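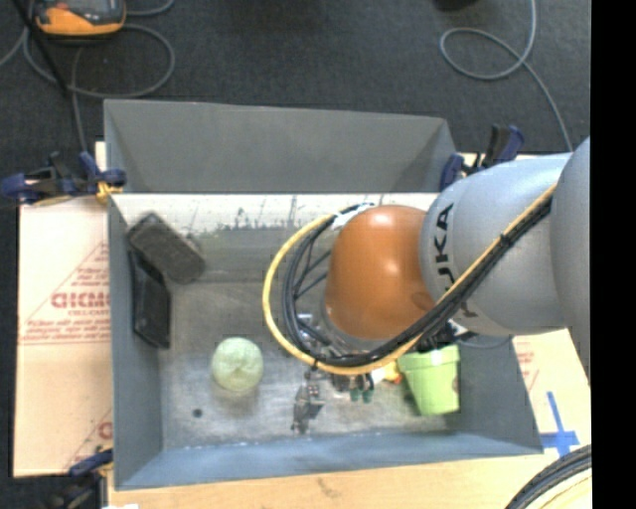

I love an open-topped bin for sorting, and I will happily bore anyone who stands still long enough about why. You tip the small stuff in, you stand over it, and you can see everything without moving a thing! No lid to prop up, no drawers to open one after another, no poking about at the back of a cupboard with a torch. A big grey one is my favourite for this, as colours show up so well against it. My eye goes straight to the green cup every time. It's a very good green for a cup, and I'd have it on my own shelf tomorrow.

Welcome to the sorting gallery, then. It belongs to the great kitchen and cupboard sort-out at Stunell, which started as a plan to find the missing teaspoons and grew into 13 cupboards, a landing and most of the back room. I've kept the notes short (for me) and put in the bits people asked about after the last lot went up in October.

The grey bin
Five things in it and plenty of room round them. I like a bin best at this stage, when each thing still looks like itself and hasn't become part of a heap. Once it's piled to the top you stop seeing what you have, and you start putting things back in cupboards just to be rid of the sight of them. Little and often is much nicer – a few things in, a decision on each, a few more things in.

The green cup
Cups get a soft landing with us. We had 71 cups and mugs across the building when we finally got them all on one table, and I was sure half of them would be horrible. They weren't! There were some real beauties hiding behind the gravy boats. The rule we settled on was that a cup stays if somebody reaches for it, so we left them out for a fortnight and watched which ones went round. Green and blue were gone first every morning. The plain white ones with the tiny handles stayed exactly where they were, and those have gone to the hall on Keogh Lane, where they like a small cup and were very pleased to have them.

How we sort
One bin for things that need a decision, and a shelf for things that have had one. That's the whole system. We did try labels early on, with four colours of sticker and a chart on the wall, and it was lovely to look at and quite hopeless. People spent more time choosing a sticker than choosing what to do with the whisk. Now it goes like this: pick one thing up, say out loud where it's going, and take it there before you touch the next. Saying it out loud feels daft for the first ten minutes and then you can't do it any other way.

Things we were glad to find
The teaspoons (in the biscuit tin, naturally). A jelly mould shaped like a castle. The good scissors. A set of nesting measuring cups with all of them there, even the smallest, which must be a record. And a shopping list from 2000 asking for candles, foil and "proper cheese", now stuck inside the pantry door where it makes me smile every time I go in for flour.

Things we had too many of
Lids, oh the lids. We laid out 100 of them along the worktop and tried each against every tub we own, and it was one of the most satisfying afternoons of the whole job. Anything without a partner went. Tea towels came a close second, though the thin ones make excellent dusters, so they've only moved room.

If you fancy having a go
Start with a bin wide enough that things can lie flat, and put it at a height where you can look straight down into it. Mine at home lives on a low bench. Give a cup or a bowl its own bit of space so it doesn't get knocked by anything heavier. Put the kettle on first, stop while you're still enjoying it, and don't save the difficult drawer for the end – do it second, when you've warmed up but still have some patience left.

The back room is next, and I've already peeked. There's a whole shelf of vases in there, and what looks very much like a second castle mould.

Posted 4 Aug 2022

More galleries
Stunell pantry shelves, before and after
The Keogh Lane crockery swap
Inport market: baskets, tins and jars
Jam day at Plemon Farm
Lids, lids, lids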